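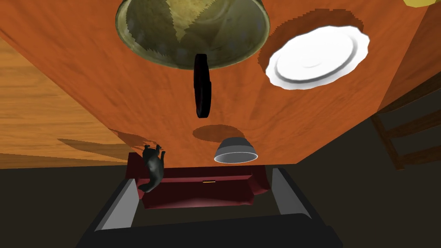

Chapter 4
Learning in a Rendered Room

When Hooman Shirazi and his students at the Beldale lab set out to teach an arm to clear a table, they did what most of us would do and reached straight for the real arm. By March they had a sore motor, a chipped plate and very little data. So they moved the whole business indoors, so to speak - into Pravlow, their simulator - and collected 2000 practice runs there without breaking a thing.

This chapter is about what they learned from those runs, and about how you might plan a study of your own along the same lines. We'll take our time over it, and I hope you'll keep a pencil handy, as there are a few places where it helps to stop and sketch.

The main idea is a friendly one. A policy that sees the world from the wrist has to cope with views that tilt, swing and sometimes turn the furniture upside down. If you vary the table, the dishes and the starting pose enough during training, the policy stops leaning on any one view and starts paying attention to the objects themselves. Shirazi's group tried 21 room layouts, and we'll look at two of them closely.

Some wrist views hold almost nothing besides the fingers and a corner of pale surface, and a good method needs a sensible answer for those as well.

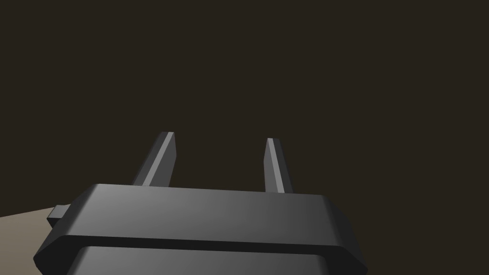

4.1 Choosing a Starting Pose

Let's begin with the arm at rest, before any dish has been chosen. Write down where you would like the wrist to point, and then write down the worst direction you can think of. We'll be using both.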